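Sollevton Robotics Project, Final Report
Comparing two gripper set-ups for small, awkward objects
Celeste Matos

Where this started

I chose this project because I wanted to do something with my hands, and I ended up spending most of the autumn term picking up key rings. Well, watching a gripper pick up key rings. By December I could have told you more about the inside edge of a split ring than any sane person should know, and I'd do it again!

The original title was much grander. It had the words "general household manipulation" in it, and my supervisor at Sollevton very kindly put a line through them and asked me to pick one thing. So the question I settled on was this: if you keep the arm, the table and the operator the same, does it make more difference to change the fingers or to change where the camera looks from? I'd assumed fingers. I was fairly smug about it, too.

The two set-ups

I gave them names early on because I was fed up of writing "configuration A" in my notebook and then forgetting which was which. Sosa has long, thin fingers and a camera that sits upright in a printed housing on the gripper, looking down towards the fingertips. Polar has shorter, wider fingers with rubber pads, and it relies on a fixed camera on a stand at the end of the table. Both are two-finger parallel grippers, and both were driven by hand through the same controller, a leader arm that I move and the follower copies. No learning, no planning, just me and a lot of squinting at a monitor.

(I did plan a third set-up with Polar's fingers and the wrist camera, which is the comparison you'd really want. More about that further down, sadly.)

The objects came in four groups: wooden blocks, folded cloth, pens, and what I called "tangles", meaning anything chained, looped or knotted. Blocks were there mostly to warm up on. If a set-up can't do blocks then something has come loose and you should go and find a hex key.

What a trial looked like

Each trial began with the object dropped on the table from about a hand's height so I couldn't arrange it nicely for myself. I then had one go at picking it up, lifting it clear, and holding it while I said the alphabet under my breath. If it stayed put to Z, that was a pass. If it slipped, or I had to let go and try again, it was a fail. I did 100 trials with Sosa and 100 with Polar, split evenly across the four groups, and I did them in short sessions after finding out the hard way that my wrist gives up well before the robot does.

I kept the lights the same for every session and the blinds down. The tabletop is dark, which helped loads with the blocks and cloth. With metal it's a mixed blessing, as you get good contrast but every shiny edge throws a glare line straight into the lens.
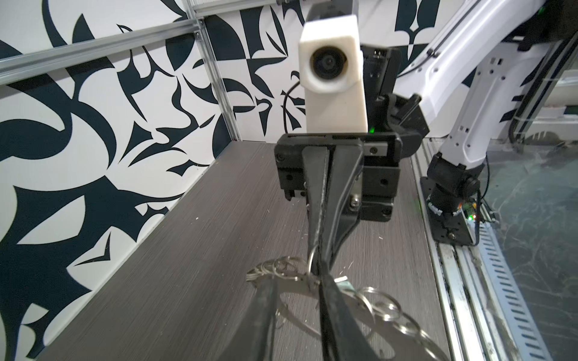 Fig. 1. Sosa gripping the linked split rings, seen from the wrist camera.

Tangles were the group I'd been dreading, and they turned out to be the most fun by miles. With a block you know where you're holding it. With a heap of linked rings you pinch a bit of it and the rest goes wherever it fancies, so the real decision is which bit to go for. From the wrist view I could see a few rings right between the fingertips and aim for a spot where several crossed over each other. I got into the habit of looking for the flat tag as a landmark, since it doesn't look like anything else in the heap and gives the fingers something a bit more solid to close near.

With Polar I was mostly guessing. The stand camera shows the whole pile beautifully, but the moment the gripper comes down, its own body covers the bit you care about. I'd line up what looked like a perfect grab, close, lift, and come up with one ring or nothing.

Results, in words

Blocks: no difference worth mentioning. Both set-ups passed nearly every one, and the failures were me being clumsy with the controller.

Cloth: Polar was better. The rubber pads hold fabric properly, and Sosa's bare fingertips let it slide out if the fold was thick. This is the one result that went the way I'd predicted.

Pens: Sosa came out ahead, though I had to be careful about closing at an angle. A pen will spin out of a thin pinch if you catch it off-centre.

Tangles: Sosa, by a long way. Polar managed only 7 passes in the whole group, and I'd call a couple of those lucky.

So my smug assumption about fingers was half right at best. For cloth the fingers mattered. For tangles I'm convinced it was mostly the view, but I can't prove it with what I've got, and I'd better own up to why.

Things that went wrong

The missing third set-up is the big one. I needed an adapter to put Polar's fingers under the wrist camera, and I'd drawn it with the bolt holes mirrored. I reprinted it, and the second one cracked when I tightened it. By then the bench was booked for the Grekbridge group's demo and I'd run out of time. Without it, fingers and camera changed together in my comparison, which is exactly what I'd said I wouldn't let happen. Anyone carrying this on should do that test first, before anything else, and should check the drawing twice.

Camera cables were the other nuisance. A loop that's too tight tugs on the connector when the wrist turns, and one that's too loose wanders into the picture. I lost almost a full session to a feed that kept dropping out before I thought to wiggle the plug. Leave a gentle loop behind the housing and try the wrist at both ends of its travel before you start counting trials.

I'd also change how I scored things. Pass or fail was easy to write down but it threw away a lot. A grab that holds one ring with the rest of the chain swinging about underneath is a very different thing from a good solid pinch through the middle, and my notebook says "pass" for both. There are scribbles in the margins ("wobbly", "nice!!", "how??") which I tried to turn into a proper score afterwards, and it was hopeless.

If I had another term

I'd make the adapter work, obviously. I'd stick thin pads on Sosa's fingertips to see if the cloth results catch up without spoiling the pinch on small parts. I'd try both camera views on the monitor together, side by side, because I suspect the stand camera is great for choosing where to go and the wrist camera is great for the last little bit. And I'd get somebody else to drive for half the trials! Everything in here is one operator who got steadily better at key rings, and although I swapped between Sosa and Polar every session to even that out, it would be good to know how a beginner gets on.

The notebook pages and the adapter drawing (the corrected one) are in the project folder, along with the trial sheets for all four groups.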